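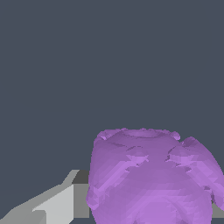

Re: [claltmont-growers] Biochar in the raised beds, worth it?

Socorro Muñoz wrote:
> We put down 40 pounds of biochar per bed at the Gotenton plot last
> April and the difference is night and day. Tomatoes were taller,
> the soil holds water for days longer, and I hardly fed anything all
> summer. The Rivadeneyra people say it lasts for centuries once it's
> in the ground. I think we should do a group order for everyone. If
> we get to 200 bags the price drops a lot. Who's in?

Socorro, I'm glad the tomatoes did well, and I don't want to be the one who pours cold water on every group order (I know, I was against the rock dust too). But I'd like to see a bit more before we talk about 200 bags.

First, what else changed in those beds? If I remember right, you topped them up with compost the same month. You also put in drip line. Either one would give you taller tomatoes and damper soil. Did any bed get the compost and the drip line and no char? If there was one, I would love to hear how it did. If there wasn't, we're guessing.

Second, "lasts for centuries" is a claim about the carbon staying put. It doesn't tell me my beans will be happier. Most of the good results I've read about come from poor, sour, sandy ground. Ours in Claltmont is heavy and already on the sweet side, and char made from wood usually comes with some ash in it, which pushes the pH up further. My blueberries are sulking enough as it is.

Third, was the stuff charged before it went in? Raw char can tie up nitrogen for a season. The folks at the Nundmont gardens dug it in straight from the bag and had yellow lettuce until June. They blamed the seed. Maybe it was the seed, but I have my doubts.

And then the price. The Rivadeneyra flyer gives no lab sheet, no feedstock, no ash figure, just a lot of talk about ancient soils. I wrote and asked for the numbers and got the same flyer back. A seller who wants us to take 200 bags should be able to say what is in one of them.

What I'd suggest is smaller. Buy a few bags, soak them in compost tea or mix them into a working pile for a month, then split two or three beds down the middle. Same compost, same water, same plants, char on one side only. Weigh what comes off each half. I have a kitchen scale and a notebook and I'll do the weighing if someone else does the digging — my back is done with digging.

We have 256 dollars left in the shared fund, and I'd still like the hose bib fixed out of that. It has been dripping since last fall.

If anybody has a soil test from the last couple of years, please send me the pH and organic matter. Mine is from before we brought in the new topsoil, so it's no use to us now.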